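4. Rules for the shared bench

Our second task was to write a set of working rules for the two-arm sorting bench and try them for one term. The old sheet from Stutmont was a single page and mostly covered the emergency stop. It said very little about how objects should be laid out before a run, and two groups could follow it and end up with setups that were hard to compare.

We kept four rules in the final version:

Baskets go down first, one on each side, with the space between them left clear.
Small electrical items are placed unplugged, with loose cable kept on the tabletop.
Anyone in the room stays behind the table line while the arms are powered – this includes people working at other benches.
The person who starts the run checks the layout and signs the log.
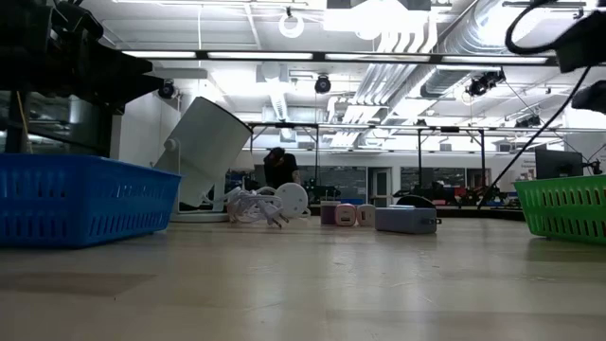

Figure 3. Tabletop with a basket on each side and the lamp, cable, chargers and other small items between them.

The cable rule took the longest to agree on. Nathalie Dewulf wanted all cables tied, but Custódio Torres pointed out that a tied cable is an easier object to pick up and would change the results. We left cables loose and set a speed limit for the first pass instead. The limit is stored in the Trekix controller as 342, in the controller's own units, and must not be raised without a second signature.

By December the log held 626 runs, out of 700 planned. Most missing signatures came from the Thursday evening slot, when one student often worked alone. We have not solved this. Our draft for next term moves the signature to the start screen, so a run cannot begin without it.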